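Home Topics Laundry & Closets Ask Log in

How do you fold a big black hoodie or jacket so it stays folded?

Posted by Pravesh Shabalala, 23 Jan 2024

I have a small dresser, one deep drawer and two shallow ones, and most of what I wear in winter is black and bulky. T-shirts I can manage. The big tops are the problem. I fold them on the bed, they look fine, I carry them to the dresser and by the time I get there a sleeve has dropped out and the whole thing is twice as wide as the drawer.

I have tried folding them in half down the middle and then in half again. That gives me a thick lump on one side. I have also tried rolling them, but the rolls come undone when I pull out the one next to it.

The drawer is 14 inches deep from front to back. I would like to get 6 heavy tops in there if possible. I don't want to buy dividers or bags. I have one shelf in the closet but it's full of blankets.

The other thing is that black cloth is hard to see while you're folding it. I lose track of which layer is the sleeve and which is the body. Does anyone have a method that works for thick black clothes in particular?

Teodoro Vallejo

Just hang them up. Drawers are for underwear and socks. I have a rail from Skinusa behind the door and everything heavy goes on it. If you have no rail, get hooks.

Eleri Gwilliam

He said he has no room, and a heavy knit or fleece will stretch at the shoulders if you hang it for months. Folding is fine for these. I do the winter things for a house with two teenagers in it, so I fold a lot of black.

Work on the bed and not on your knees. A light or patterned cover under the garment takes care of most of your trouble with seeing it. On a dark bedspread I can't find the edge of anything. On a checked one the outline is plain, and you can use the lines in the pattern to keep your sides straight.

Spread it out first and get the air out. People skip this. Thick cloth holds a lot of air and if you fold it in, it comes back out in the drawer. Lay the garment down, pull the bottom edge toward you, then press from the middle to the sides with flat hands.

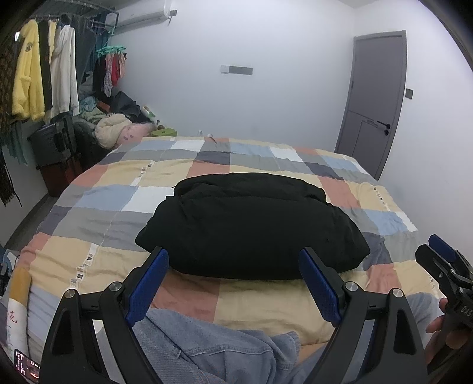
Folded down to a low bundle, with the narrower part rolled at the back.

Then go in this order. Front facing down, hood (if there is one) laid flat toward the hem. Left side in to the middle, sleeve folded back along the body so it points at the hem. Same with the right. You should now have a long strip a bit narrower than your drawer. Fold the hem up by a third, then roll or fold the top down to meet it. Tuck the loose end into the hem pocket if the cloth is stretchy enough. If it isn't, put it in the drawer with the fold facing up and let the neighbors hold it shut.

Measure the strip against your drawer before you do the last fold. With 14 inches you can probably stand them in a row, front to back, but six heavy ones will be tight. I'd plan on five and see.

Zippers go on the inside. A zipper on the outside catches on the next thing and pulls it open.

Tudor Olteanu

I agree with most of what Eleri wrote but I'd add something about the flattening, which took me longer to learn than the folding did. I worked 2 winters in the stock room at Bellamy in Braremwood and we folded coats all day.

If you see a mound in the middle, there is a sleeve or a lining bunched up under there. Don't press on it. Lift the near edge, reach under, pull the layer straight and lay it back down. Pressing sets the creases in and you still have the mound.

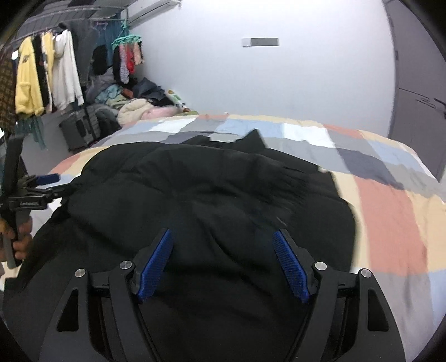 Black cloth in a rounded mound, with gathers toward one side.

Fine gathered wrinkles in one spot usually mean elastic or a drawcord. Let a drawcord out all the way before you fold. Elastic you can't do much about, so put that part on the inside of the fold.

For finding your way around on black cloth, look for the side seams and ignore the rest. Turn on a lamp at the side of the bed instead of the ceiling light. Seams throw a small shadow when the light comes in low.

On rolling: it works for thin things. For heavy ones it wastes space at the corners of a drawer.

Pravesh Shabalala

Thanks both. The side lamp helped more than I expected. I got five in and the drawer closes. The sixth is on the chair for now. It's a padded one and I think it's too thick whatever I do.

Eleri Gwilliam

Padded ones don't count, put it in with the blankets.

Last updated in October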